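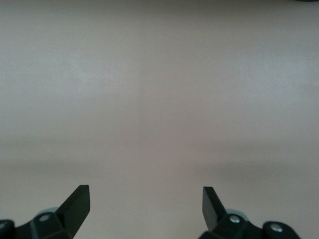
Pale beige-grey surface, matte finish, July.

Progress report: work surfaces, Vasirby workshop
Prepared by Tarek Bensaid for the Mokell fund

Work since the last report has gone into the surfaces in the main room. The old tops were stained and had raised seams, and small parts kept catching on them during sorting. We asked for a plain matte finish in one light color, with no pattern, so that small dark parts are easy to find.

Hyvönen delivered the material in two loads. The first was short by 13 pieces and the rest came nine days later. We used the gap to sand and level the frames, which had been planned for the end of the job anyway.

Of the 46 tables in the plan, 33 are finished and back in use. The other 13 are stacked in the Namidton store and will be done next. Two finished tables had bubbles near one corner and were redone at no extra charge.

Spending to date is 1498 euros on material and delivery. A further 300 is set aside for edging and adhesive. We do not expect to need more than that – the edging price is already agreed.

One point is still open. The matte finish marks more easily than the old one when a wet cloth is left on it. We have switched to a dry cloth at the end of each shift and a damp one once a week, and will check again before ordering anything for the back room.

Next steps are to bring the last tables over from Namidton, fit the edging, and send the final invoices to Mokell with the closing report.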